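Notes for my talk, "A small kit and a clear table"
Home care skills evening, Hjaltested community house, February
Speaker: Elínborg Vestergaard

Opening (speak slowly, wait until the chairs are quiet)

Good evening. My name is Elínborg, and for many years I have taught nail and hand care to people who look after a parent or a neighbor at home. My talk is short. I would like to speak about the table first and the hands second. It is the order in which I teach it also.

Thank Custódio Calado for the invitation and for the lamps. Say that questions are welcome at any time, but the coffee is at the end.

Why the table comes first

When I began, I kept everything in one bag with a zipper. I had to search in it with one hand while I held the other person's finger with my other hand. It is a very bad feeling, for both of us. The person pulls away, you say sorry, and you start again.

Now I put the tools on the table before anybody gives me a hand. They lie next to each other, all in one direction, with a little space between. The plastic box that they travel in stays open at the side.

(Next slide. Let people look before I go on.) 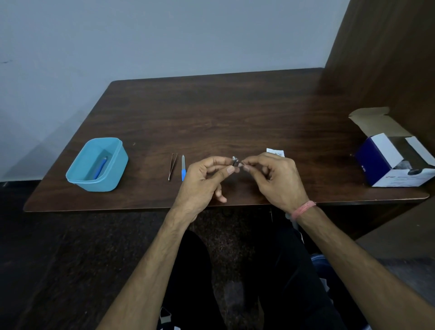

Box on the left, tweezers within reach, work above the table.

Say: look at how near the tweezers are to the hands. You should be able to take a tool and put it back with almost no movement of the arm. If you must stretch, the row is too long or you sit too far away.

Somebody will ask if the table needs a cloth. At home I use a towel when we cut, so the pieces are easy to collect. On a dark table like this one, silver tools are easy to see, and I find this pleasant for tired eyes. On my own white kitchen table I lost the small clipper two times in one evening.

What I keep in the kit

I do not want to sell anything tonight. In Drellby I once met a lady who had a case from Rarnetti with so many pieces that she was afraid of it. She used 2 of them. I tell her story with respect, because I had the same case.

For most people these are enough: small scissors, a clipper, tweezers, a file, and something to push back the skin at the nail. Colored handles are a help. You learn "the yellow one" faster than you learn the correct name.

(Pass the Remska box around the room now. Ask for it back!)

The order of work

Wash and dry the hands well. Cut or clip a little at a time, never deep in the corners. File after, in one direction, with long easy strokes. The cuticle is the last, and it is the part where people press too hard. Hold the tool like a pen and keep it almost flat to the nail. Skin that is soft from warm water needs very little force — if it does not move, leave it for another day.

Remind them: for diabetes, bad circulation or any wound, ask the nurse first. Repeat this sentence. I have said it maybe 1,000 times and I will say it again at the door.

The hand that is not holding the tool has work also. Spread the fingers loosely, so that there is room around the one you work on. When you do your own nails, the tool goes to the fingertip and the rest of the row stays where it was.

(Slide. Ask the room which tool they would have difficulty to name.)
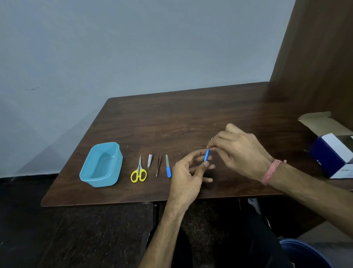

Practice in pairs, until 9 in the evening

One person is the hand, the other person only lays the table. No cutting tonight. Change after a few minutes.

Walk between the tables. Look for tools that point in different directions, and for closed boxes. Ask each pair to put everything back in the box and lay it again, a bit faster.

If there is time: cleaning the tools with soap and warm water, drying them fully, and why the file wears out before the rest. If there is no time, the paper at the exit has it.

Collect the Remska box. Lamps go back to Custódio.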